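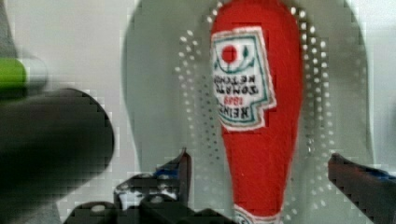
Ketchupflasche aus rotem Plüsch

Zwischenbericht zum Spielprojekt Hornia
Berichtszeitraum bis 30. Januar 2024
Verfasserin: Halima Kirui, Produktionsleitung, Studio Memow
Empfänger: Erasto Ndung'u, Spieleförderung Rweyemamu

Stand in Kürze

Der Prototyp läuft auf PC, auf der Konsole läuft er nur mit Einschränkungen. Von den beiden Meilensteinen des Zeitraums gilt einer als erreicht. Beim zweiten, dem vollständig spielbaren Hafenkapitel, sehe ich das anders als unser Team und führe ihn deshalb als offen. Man kann das Kapitel vom Anfang bis zum Ende durchspielen, sofern man die Nebenaufgabe im Trockendock nicht annimmt. Wer sie annimmt, kommt aus dem Dock nicht mehr heraus. Das nenne ich nicht vollständig spielbar.

Technik

Brian Simiyu hat das Speichersystem neu geschrieben. Alte Spielstände lassen sich seitdem nicht mehr laden, was in dieser Phase zu verschmerzen ist. Die Ladezeiten sollen sich laut interner Messung halbiert haben. Gemessen wurde allerdings auf dem schnellsten Rechner im Büro, und ich möchte die Zahl erst weitergeben, wenn sie auf durchschnittlicher Hardware bestätigt ist. Die Fehlerdatenbank enthält derzeit 519 offene Einträge. Darunter sind viele Dubletten; wie viele, wissen wir erst nach dem Aufräumen, das schon im letzten Bericht angekündigt war.

Die Konsolenfassung betreut weiterhin der externe Dienstleister Furar. Die Zusammenarbeit ist freundlich, die Lieferungen kommen spät. Die letzte Version stürzte beim Wechsel ins Inventar ab. Furar führt das auf unsere Schnittstelle zurück, Brian auf deren Speicherverwaltung. Eine gemeinsame Fehlersuche ist vereinbart, ein Ergebnis liegt nicht vor.

Spieltest

Am geschlossenen Test nahmen 100 Personen teil. Pongsak Rattanakul hat die Fragebögen ausgewertet und spricht von einer überwiegend positiven Resonanz. Das stimmt, wenn man die Gesamtnote nimmt. Bei der Frage nach dem Kampfsystem fällt das Bild deutlich schlechter aus, und gerade dort wollten wir uns von vergleichbaren Titeln absetzen. Hinzu kommt, dass die Teilnehmenden fast alle aus unserem eigenen Newsletter stammen. Ich würde daraus keine Prognose für den Verkauf ableiten.

Der Newsletter selbst hat 1.210 Abonnenten. Für die Wunschlisten im Shop erwarten wir mehr Bewegung, sobald der Trailer fertig ist. Ob ein Trailer das leisten kann, bleibt abzuwarten; der erste hat es nicht getan.

Aufnahme in einen Abodienst

Priit Rimkutė führt Gespräche mit einem Anbieter über eine Aufnahme zum Verkaufsstart. Es gibt ein Interesse, aber kein Angebot. In der Finanzplanung ist dieser Posten bisher mit einem Erlös angesetzt. Ich habe ihn in der beigefügten Fassung auf null gestellt und bitte, nur mit dieser Fassung zu arbeiten.

Nächste Schritte

Fehler im Trockendock beheben, danach Abnahme des Hafenkapitels durch jemanden außerhalb des Teams
Ladezeiten auf zwei älteren Rechnern nachmessen
Absturz im Inventar mit Furar klären
Kampfsystem überarbeiten, zweiter Test mit neu geworbenen Teilnehmenden im April

Die zweite Rate rufen wir erst nach der Abnahme des Hafenkapitels ab.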